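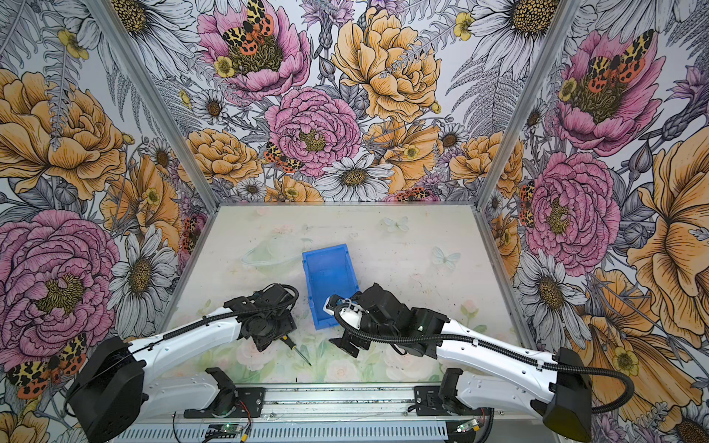

A two-armed workcell with patterned walls, a blue bin and a screwdriver held in the left gripper.

Demonstration gathering is the recording of robot movements, usually steered by a person, as examples for a learning system. Each recording is called an episode.

The Malluvis set, made at Jenarthorpe, holds 369 episodes of tool handling with 2 arms. Its makers reported a success rate of 92 per cent for the system trained on it. The figure is often repeated, though it comes from trials in the same cell where the examples were recorded. In a second cell, with plain walls and a different bin, the rate was 70 per cent, and the report does not say how many attempts were made.

Patterned walls and table tops are used in the belief that a busy background teaches the system to ignore it. The evidence is thin. A single wallpaper, however crowded, is still one background, and a system may come to rely on it. Kouris, a later set, changed the panels between sessions but also changed the lighting, so the two effects cannot be told apart.

There is no agreed rule for discarding failed episodes.

See also: Flalia (recording format); Teleoperation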